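Resora Household Items Word List
README and data card

Version 2. Last revised in December.

Summary

Resora is a list of everyday English words and short phrases for things found in and around the home, with the regional variants used for each. It was put together for people who write catalogues, moving inventories, repair guides and second-hand listings, where the same object may go by several names. Each entry gives a main term, a part of speech, any variants, a short definition and a usage note where one is needed.

The list holds 1584 entries. The cap for this version was set at 2000, and the remaining places are kept for garden and shed terms, which have not been edited yet.

Files

entries.tsv — the main list, one entry per line, tab separated
variants.tsv — one line per variant, linked to the main list by entry number
notes.txt — longer usage notes, in entry order
sources.txt — where each term was first taken from
CHANGES.txt — what differs from version 1

All files are UTF-8 with Unix line endings. The first line of each .tsv file is a header. There are no quoted fields, so a plain split on the tab character is safe.

Fields in entries.tsv

id: whole number, never reused. Entries that have been removed leave a gap.
term: the main term, in lower case unless it is a proper name.
pos: noun, verb or phrase.
group: one of the group names given further down.
definition: one sentence, no full stop at the end.
region: blank if the term is in general use, otherwise a short code.
note: y if there is an entry in notes.txt, blank if not.

Fields in variants.tsv

id: the number of the matching entry.
variant: the other word or spelling.
region: as above.
status: current, dated or trade. A trade variant is one found mainly in shop and warehouse lists.

How the terms were collected

Most terms came from three places: removal firm checklists, the stock lists of Brotano (a furniture reuse shop) and letting inventories supplied by Henus. Names, addresses and prices were stripped out before anything was copied across. Single words came first, then phrases such as "nest of tables" and "chest of drawers", which behave as one word in a listing and needed an entry of their own.

Variants were added by reading the same lists again and marking every place where two writers had used different words for what was plainly the same kind of thing. Sofa, settee and couch are the usual case. Where the difference was one of size or build, as with stool and pouffe, the words were kept as separate entries.

Groups

seating
tables
storage
beds and bedding
kitchen
lighting
floors and coverings
tools and cleaning

An entry belongs to one group only. A folding bed that doubles as a chair is under beds and bedding. A trolley is under kitchen, even when the source list had it in the hall — this was a quick decision in version 1 and has stayed.

Notes on the tables group

The tables group took the most editing. "Folding table" is the main term for any table with legs or a top that folds for storage. "Trestle table" is kept for a top resting on separate supports. "Camping table", "card table" and "paste table" have their own entries, as people search for them by name. "Drop-leaf" and "gateleg" are not variants of each other: every gateleg table has a drop leaf, but a drop leaf can also be held up on brackets. 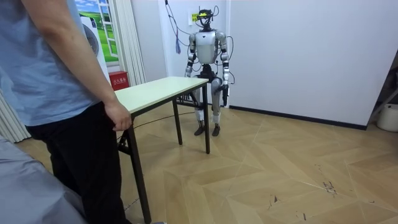 Entry group: tables. Main term: folding table.
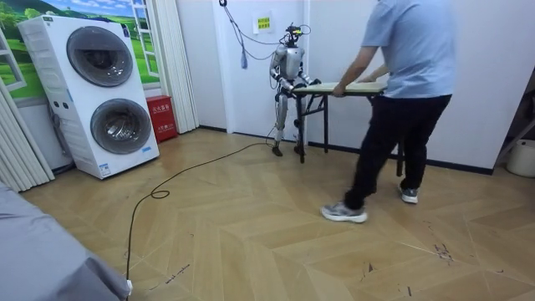
Notes on the seating group

"Armchair" and "easy chair" are treated as variants, with easy chair marked as dated. "Settle" is a main term and is not linked to settee. "Bench" appears twice, once here and once under tools and cleaning for the workbench sense, and the two entries have different numbers. "Suite" is a phrase-level problem: in most letting inventories it means a sofa and two chairs, but in some it takes in the footstool as well. The note says so and leaves it there.

Spelling

British spelling is used throughout. American spellings are given as variants with the code US. Hyphens follow the most common form in the source lists, so drop-leaf has one and gateleg does not. Plurals are listed only when irregular or when the word is normally plural, as with scissors and tongs.

Known problems

The lighting group is thin. Terms for bulbs and fittings are mostly missing.
Scottish and Northern Irish variants are under-represented.
Some definitions in the kitchen group still use the main term inside the definition.
The region code N has been used both for northern England and for the north in general.
The script that sorts notes.txt, kept in the su folder, fails if an entry has an empty definition. Su is not needed to use the list.

Uses it is not suited to

The list has no frequency counts and should not be used to judge how common a word is. It has no pronunciation field. It does not record antiques terms beyond those that turn up in ordinary listings, and it is not a guide to value or age.

Corrections

Send corrections as a plain text file with the entry number, the field and the new wording, one to a line. New variants should come with a region code and the kind of list they were found in. Please do not renumber entries or re-sort entries.tsv before sending it back.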